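Travel > Slow Weekends > Lendport

My grandmother kept a tin of foreign coins on top of her refrigerator, and whenever one of us grandchildren was bored she would bring it down and let us pick one out, and then she'd tell us about the place it came from. She had been to almost none of them. I thought about that tin a good deal on the ferry to Lendport, a town I had been describing to people for years on the strength of one postcard and a documentary I'd half slept through.

The postcard showed Doherty House, the big yellow place on the hill, and in my head it was a castle. It's more of a very ambitious farmhouse with a tower stuck on one corner. The man who built it, a ship chandler named Cormac Noonan, had apparently seen a tower somewhere on his honeymoon and couldn't rest until he had his own. He ran out of money at the third floor, so the staircase goes on for 13 steps past the last door and stops at a ceiling. Visitors are allowed to climb them, and of course everyone does, and then everyone has to come back down past everyone else going up, with a lot of "sorry" and "after you."

I had the good luck to be shown through by Evelien Verstraete, who came to Lendport for a summer to repair the painted ceilings and has been there ever since. She walks quickly and talks slowly, a combination I found I could just about manage. In the music room she made me lie flat on the floor to look up at the clouds, which Noonan's wife had wanted in the exact gray of the harbor before rain. They took four tries to get right, and you can still find the third try behind the bookcase if you bring a flashlight. 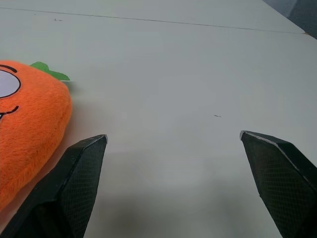
We had lunch afterward in the old kitchen, where they serve a fish soup with so much dill in it that I went quiet for several minutes (my husband would tell you this is unusual). Evelien told me the household ledgers have survived nearly complete, and that in one winter Noonan spent 797 dollars on candles, far more than he paid his gardener. He liked the house lit up on every floor so that boats coming in would see it. I asked if the boats had needed that, with a perfectly good lighthouse across the bay, and she said she supposed they hadn't.

If you go, stay two nights. The day-trippers leave on the five o'clock boat, and after that the town settles down in the nicest way, with people out on their steps and the bakery selling off whatever is left. I stayed at the Jollance, a narrow little hotel on the harbor with creaky floors and very good towels, and I walked up the hill again after supper both evenings just to see the tower with the sun going down behind it.

The house is open from April to October and closed on Wednesday. Wear shoes you trust, because the path up is all loose stone for the last stretch. I brought home a postcard, the very same view as my old one, and a coin I found in my coat pocket on the ferry back, which I've put in a tin for my niece.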